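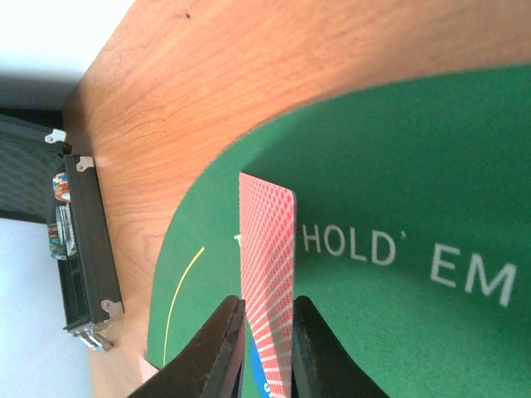

4.3 Double picks and the slow squeeze

Figure 4. Wrist view during a deal on the hold 'em table. One card is held between the two fingers, with the corner of a second card out on the wood near the left finger.

Our favorite failure, and the one we learned the most from, is the double pick. We ran 1,398 deals with the Tornik controller and logged 89 in which two cards left the deck together. A person dealing would feel this at once! Our fingers have no touch sensing, so the controller only knows how far they closed, and one extra card changes that distance by less than the joint error.

What surprised us is where the trouble showed up. In 69 of the 89 cases the pick itself looked perfect, and the second card slid free during the swing over the felt. The remaining 20 ended in a protective stop, when the controller closed harder on what it took to be a slipping card and the motor current went over the limit. We call this the slow squeeze. It bends cards badly, and it would be a real worry with a hand nearby, so we kept everyone outside the rail while the arm had power.

Gion Eberhard then tried something wonderfully simple: a short sideways shake before the lift, borrowed from the Moreck sorting work. Over the next 208 deals we saw four double picks and no slow squeeze at all. The shake does cost time, and worn cards with soft edges still stick, a case we return to in Section 5.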